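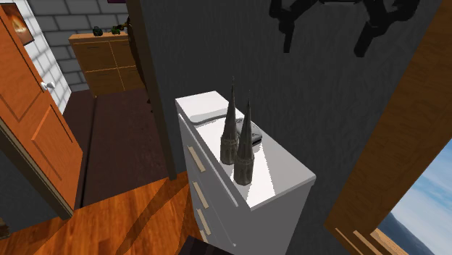 # Skarneck Parish Bell Records

3 min read

A plain-text data set of bell inscriptions, ringing times and repair notes from parish churches in the Skarneck district. It holds 3,725 entries, one row per entry, in a single CSV file with a short lookup table beside it.

Maintained by Emilian Pascu. Last updated 2024-11-20.

## What is in it

Most rows come from handwritten parish ledgers kept in the Honmont reading room. The rest come from typed survey cards that were filled in when the bells at Norkar were rehung. An entry can be an inscription, a change to the ringing schedule, a payment to a founder or ringer, or a note on damage.

The ledgers were not kept for researchers. Some clerks wrote down every new rope and others skipped whole decades. Long gaps at a church usually mean a missing book, and the missing books are listed in `gaps.txt`.

## Files

- `bells.csv` -- the main table
- `places.csv` -- parish names, old spellings and present-day names
- `gaps.txt` -- ledgers known to be lost or too damaged to read

## Columns in bells.csv

- `entry_id` -- unique number, never reused
- `parish` -- matches `places.csv`
- `year` -- four digits, blank if the page is undated
- `type` -- inscription, schedule, payment, damage or other
- `text_orig` -- wording as written, with line breaks shown as a slash
- `text_en` -- English version, blank where none has been made
- `weight` -- as written in the ledger, in the local unit, not converted
- `source` -- ledger or card number
- `sure` -- 0, 1 or 2, where 2 means the reading was checked by a second person

Text is UTF-8. Fields are separated by commas and quoted where needed. Dates before the calendar change are left as the clerk wrote them.

## How it was made

I typed the ledgers from the originals over several winters. The survey cards were scanned and run through text recognition, then corrected by hand. The recognition software had trouble with the letter forms used in Latin inscriptions, so all of those were typed again from the cards.

Abbreviations are kept in `text_orig` and spelled out in `text_en`. Words I could not read are marked with a question mark in square brackets. If part of a word is legible, that part is given and the mark follows it.

## Known problems

Norkar had two churches with the same dedication, and the clerks did not always say which one they meant. Entries that could belong to either are filed under `norkar_unclear`. Please do not fold them into one church or the other when you count bells.

Weights should not be compared between parishes. The local unit changed at least once, and I have not found a page that gives the date.

Founders' names are not standardized. The Pringle foundry shows up under several spellings, sometimes within one payment. A name table is planned for the December release.

There are no sound recordings here, and no tower plans.

## Using the data

You may use, copy and change the files for any purpose, including paid work. Credit is welcome: "Skarneck Parish Bell Records, E. Pascu." If you publish tables based on the English text, say so, as the translations are mine and some are rough.

Corrections are best sent with the `entry_id` and the ledger page. A photo of the page helps a lot. I go through them in batches, so a reply can take a while.

## Changes in this version

- Added the damage notes from the Honmont ledgers
- Fixed swapped `year` and `source` values on the survey cards
- Removed duplicate payment rows -- their old numbers stay retired

Related

Reading Clerk's Hand: A Short Guide
Skarneck Place Names, Old and New
Notes on the Norkar Rehanging
Honmont Reading Room: Ledger List

This site uses cookies to remember your display settings. By continuing to browse you accept their use.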